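Progress report: waste and recycling in shared offices, Tolton building

Prepared by Miyuki Morikawa for Prasert Wongsuwan, Mernbridge

Period covered: March to June

1. Work at the tables

Most of this period went on the small bins. The grant pays for one at every shared table, each with a thin plastic liner, and the cost of the liners is what you asked us to look at. The pink liners and the green bins are now in use.
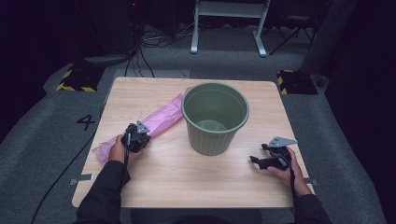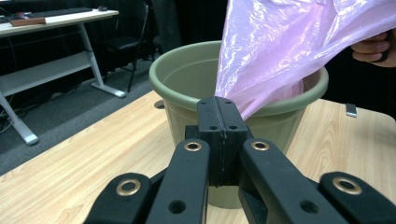
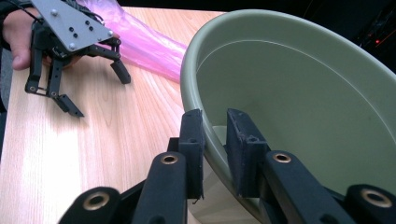
Green bin and pink bag at one of the wood-topped tables.

The bins came in one delivery from Nakajima in March. We ordered 200 and all of them have been given out except a few kept back for breakages. Two arrived cracked at the rim and were replaced free of charge. The liners are from Voleck and come in boxes of 300. They are thinner than the ones we had before and cling together when they come off the roll, so it takes longer to get the first one open than it does to put it in the bin. Staff on the early round have asked for the old type back. We have not agreed to this yet, as the old type costs more and was too large for these bins.

2. How the liners are being fitted

At the start of the period people were doing this in different ways. Some dropped the bag in and left it to open by itself, and it sank to the bottom as soon as anything was put in. Others tied a knot at the side, which held well but had to be cut off at the end of the day. The written instructions now say to open the bag fully, push it down to the base and fold the top over the rim. A spare is not to be left under the liner, because it was getting thrown out with the full one.

The new instructions went up on all floors in May. The second floor has kept to them. The third floor has not, mainly through changes in the cleaning rota, and we will go through it again with the new starters.

3. Liner use

We used 3944 liners in the period. That is lower than the last report but still more than we planned for. A good part of it is bins being relined when they hold only a cup or a bit of paper. From June, bins with dry paper only are tipped into the large sack on the trolley and the liner stays where it is. Food waste should not be going into the table bins at all, and new labels for the kitchen caddies are at the printer.

4. Problems

Storage is still short. The liner boxes are kept in the corridor cupboard with the hand towels, and the door will not close when both have been delivered in the same week. We have asked the building manager for a shelf in the post room and are waiting for an answer.

The bins fit inside one another but stick when stacked more than 4 high. They are being stored in short stacks for now.

5. Spending

Bins and liners are within budget. The labels were not in the original plan and we would like to move the money left over from delivery charges to cover them. Please let us know if that needs a separate form.

6. Next period

Repeat the fitting session on the third floor. Try a thicker liner on one floor only and compare the cost per month. Move the stock once the shelf is agreed. The liner figures for the summer will be sent with the next report.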